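Household tasks working group — minutes, April

Present: Julián Sarmiento (chair), Rafia Rana (notes), the Vitholm people by phone, two from Manzano stores. Started 2:10. Apologies from Drendine.

1. Last minutes
Ok. One correction, the floor cleaning budget was for the warehouse only, not the offices. Julián to fix.

2. Shop floor
Manzano report. Shelf restocking trial at the big store goes on another month. Full cartons fine. Anything in a soft bag, no — staff still do bags by hand. Night manager says she'd take it for cartons tomorrow if it didn't need somebody standing next to it. Long talk about who that somebody is and who pays. Not settled.

Cart return: dropped. Parking lot slope too much.

3. Kitchen chores, Harnska
Main item. Question from last time was can we tell the Vitholm people yes or no on dishes for the assisted living apartments. Julián wants one word. Rafia doesn't think there is one word.

Agreed what "doing the dishes" means before arguing any more: pick up, turn if needed, put in rack, let go, leave it standing. Sink to dishwasher only. Scraping plates and soap not included, nor is putting away.
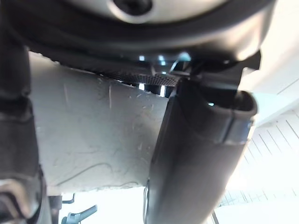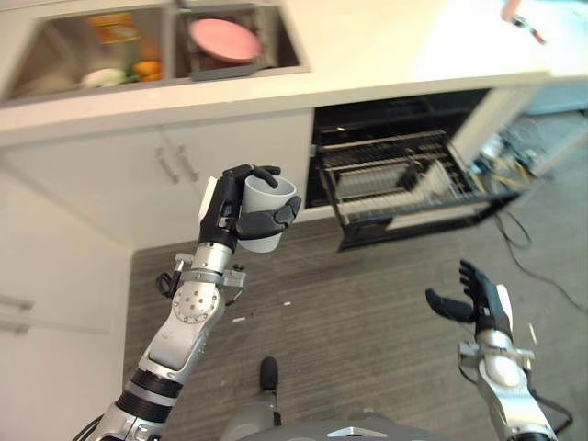
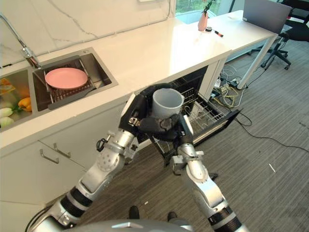 Cup held in both hands in the one just above, mug in the right hand over the open rack in the next.
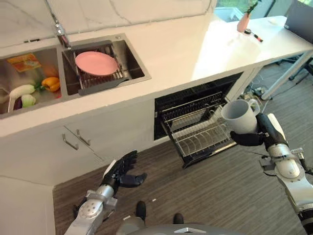
Numbers from Harnska: 405 single-item tries logged so far, cups, mugs, plates and bowls all mixed together. Rafia asked for them split by item, a mug with a handle is not the same job as a bowl. Harnska has the split, didn't send it. Target before anyone signs is 1,000, with at least 200 on plates alone.

Vitholm (phone) asked about speed. Julián: slow, a person would be done and sitting down. Vitholm said their residents don't care about slow, they care about broken glass on the floor and noise after 9 pm. Julián hadn't thought of the noise. Goes on the list.

Discussion on what counts as a success. Harnska counts it if the item ends up in the rack. Rafia wants it counted only if the item would come out clean, so open side down, not leaning on its neighbor. Some back and forth. Julián sided with Rafia, Harnska to recount from the logs. Expect the rate to drop, everyone should be ready for that and not panic.

Also — sinks in the apartments are not like test sinks. People leave food in them, forks under things, a pan soaking since yesterday. Manzano person said her own sink would beat any machine made. Want tests with a full messy sink before June.

Vitholm asked what about laundry. Julián: not this year. Folding towels maybe, sorting no, getting things out of a front loader no. Vitholm a bit dissapointed, they have more complaints on laundry than on dishes. Rafia to write them half a page on why it is harder.

Answer to Vitholm for now: not yet on dishes, ask again after the recount. Julián will put it more politely.

4. Money
Drendine quote for the second set of hands came in at over 2 times last year's. Held until they can join and explain it. Spare finger covers ok to order now, no need to wait.

5. Actions
Harnska — split by item, recount with Rafia's rule, noise reading with a dishwasher being loaded
Rafia — laundry half page, messy sink test list
Julián — reply to Vitholm, chase Drendine, correct teh last minutes
Manzano — cost of the person standing by on nights, even a rough figure

6. AOB
Room is double booked next time, we may be upstairs. Rafia to check.

Closed 3:25.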